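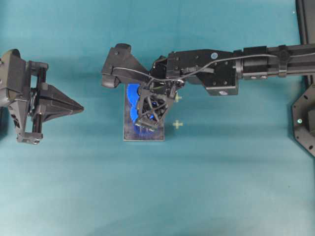 Marietjie Mnguni wrote in to say that she put the Bernik down in her hallway, laced up her tap shoes and lost the whole evening to time steps. Her old sheet of hardboard has gone out to the shed, and she wants to know if we'll ever make a longer one. (We're thinking about it!)

Bernik Tap and Clogging Board
by Plivbridge

If you've ever tried to practice shuffles on carpet, you know how sad that sounds. The Bernik is a solid maple practice board for tap, clogging, step dance and anything else where your feet are the drums. It's big enough to travel a little, it folds in half, and it has a real voice. We love this board. Two of us in the shop have one at home and we still argue over who gets to demo it.

The top is bare wood with a light oil finish, so you get grip when you want it and a slide when you ask for one. Under that is a hollow layer that gives the sound some body, and under that is a rubber backing that keeps the board where you left it. Toe drops come through low and round. Heels are sharper, especially near the edges, and after a week or so you'll find your own favorite spots. I like the back left corner for cramp rolls.
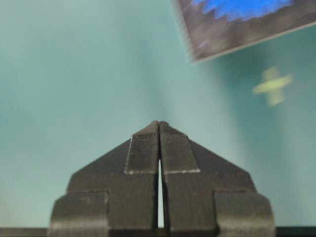
Size and weight

Open, the board is 59 inches long and 40 inches wide. Folded, it's half the length and stands up fine behind a door. It weighs 50 pounds, so one person can move it across a room, but you'll want a friend for the stairs. There's a handle cut into each short side, sanded smooth on the inside.

The hinge sits below the surface and the two halves close up tight in the middle. You can dance straight across the join. Wipe the edges before you open it out, as a bit of grit in there will hold the halves apart and you'll hear it buzz.

What shoes can I use?

Tap shoes with any screw-on plate, clogging shoes with jingle or buck taps, hard shoes for Irish step, plain leather soles. The Nkuna practice shoe is a lovely match if you're just starting out and want something softer on the ears. Please check your screws first! A loose one will leave a scratch as long as your foot.

Will the neighbors hear it?

Some of it, yes. The rubber backing takes out a lot of the thump, and a folded blanket or the Skisport underlay takes out more. If you live upstairs from a light sleeper, the underlay is worth having. It also makes the board a touch springier, and my knees are big fans of that.

Looking after it

Dust it with a dry cloth. Oil it when the top starts to look pale, which for most people is every 6 months. Don't mop it, and don't leave it leaning against a radiator in December. Small dents are normal and don't change the sound. If the top ever gets too slick, a light rub with fine sandpaper along the grain brings the grip right back.

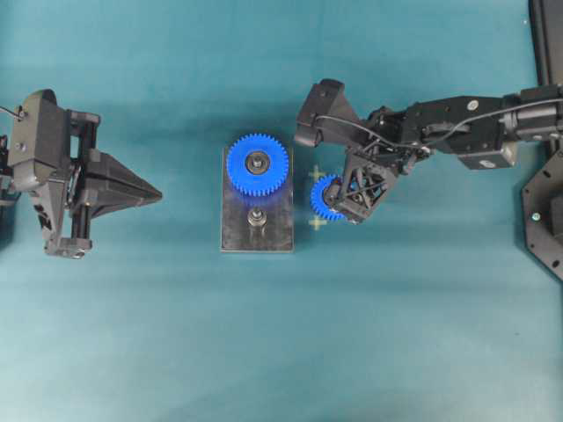

Large blue gear on its base plate, with the second peg bare.

In the box

Board, cloth bag for the hinge key, small tin of oil, spare rubber feet and a fold-out sheet of warm-ups. The warm-ups start slow and get silly fast, and the last one is a full chorus of paddle turns that I still can't do clean.

Goes well with: Skisport underlay, Nkuna practice shoe, tap screws (mixed pack)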